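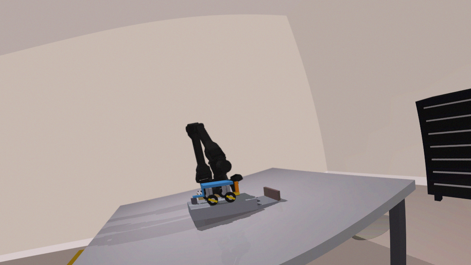
A reader's comment on the March installment objected that success rates from a simulator say more about its contact solver than about the policy being tested, and asked for a review that kept the two apart. It is a fair request. The notes below cover Sovance, the simulation package, and Clornia, the grasp-refinement method distributed with it, and score them separately.

## Setup

- Package: Sovance, default rendering, default contact settings unless stated
- Method: Clornia, trained from 400 demonstrations
- Task set: Tomar, toy vehicle subset
- Parallel environments: 2048
- Evaluation: 300 trials per configuration, fixed seeds

Installation followed the manual without changes. The asset importer rejected one of our meshes for inverted normals and named the offending file, which saved time.

## Sovance

The vehicle task puts a brick-built cart on a low platform, and the arm must close on it from above and lift it clear. The cart is a good test object. Its blue top panel is flat, but the chassis underneath is stacked and boxy, with gaps that a simple convex hull fills in. A small orange piece stands up at one end, close to where a finger comes down, so an approach with a few millimeters of lateral error touches it before reaching the body.

With convex hulls (the default), the fingers meet solid material where the visual model has openings. Grasps that should slip are held. Switching to convex decomposition removes most of these false holds. Memory use rises, and we had to shorten the contact buffer before all 2048 environments would fit on one card. The manual mentions the buffer in an appendix and gives no guidance on its size.

Rendering is adequate. Lighting is soft and even, shadows under the cart and platform are faint, and the matte black links of the arm stand out well against the beige wall. For a camera-based policy I would want more variation than this. The randomization menu covers light direction and table color but leaves wall color fixed.

Wheel joints need attention. At default damping the cart can roll during a slow approach, and the policy learns to wait for it to stop. Raising the damping fixed the behavior and had no measurable cost in step time.

## Clornia

Clornia takes a coarse grasp pose and corrects it over the last part of the descent, using a short history of wrist forces and gripper position. It does not replan the approach. If the initial pose is on the wrong side of an obstruction, it stays there.

Under convex decomposition and corrected damping, it completed 85 percent of the trials. The remaining failures were mainly early contact with the upright piece, followed by a small rotation of the cart that the correction step made worse. Reducing the correction gain helped with the rotation and hurt centering. The authors' notes recommend a single gain for the whole descent; a schedule would be worth trying.

I reran the same checkpoint under default hulls. The score went up, and every additional success I inspected was a false hold of the kind described earlier. The reader's objection stands for any result reported with default geometry.

No hardware comparison was made. Hudstead's transfer script is included in the package, but it expects a force sensor that our arm does not have.

## Ratings

| Item | Score out of 5 |
|---|---|
| Sovance, physics after tuning | 4 |
| Sovance, default settings | 2 |
| Sovance, documentation | 3 |
| Clornia, vehicle subset | 3.5 |

Groups already using Tomar can adopt Sovance with little rework. Check the collision geometry before training, and state the setting next to any number you publish. Config files and seeds are in the repository under `vehicle_review`.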